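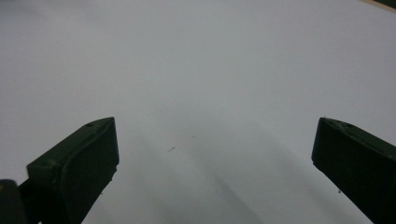 4. Rules of Practice for Hand-Held Gripper Recording

The Durnach project group adopted a written code of practice before any recording for the Murkari set was counted toward the final total. The code has 12 clauses, of which the following governed daily work.

4.1 The work surface shall be wiped before each session. Specks and hairs on a pale surface are to be removed or entered in the session log.

4.2 Each recording shall begin with the fingers open and nothing held between them. Recordings that begin with the fingers closed are rejected.

4.3 Finger pads shall be inspected after every 300 recordings. Chips and cracks are reported to the safety lead, Tudur Harries, who decides whether the part stays in service.

4.4 No person other than the operator may place a hand inside the marked area while recording is in progress.

The group submitted 1,047 recordings for review. Of these, 88 were rejected, most of them under clause 4.2. Two reviewers checked every recording separately – a requirement added in May, after the first trial at Mansilla showed that a single reviewer applied the clauses unevenly.

Clause 4.3 remains under discussion. The present interval was chosen without wear data, and the group recommends that it be reviewed before the code is used again.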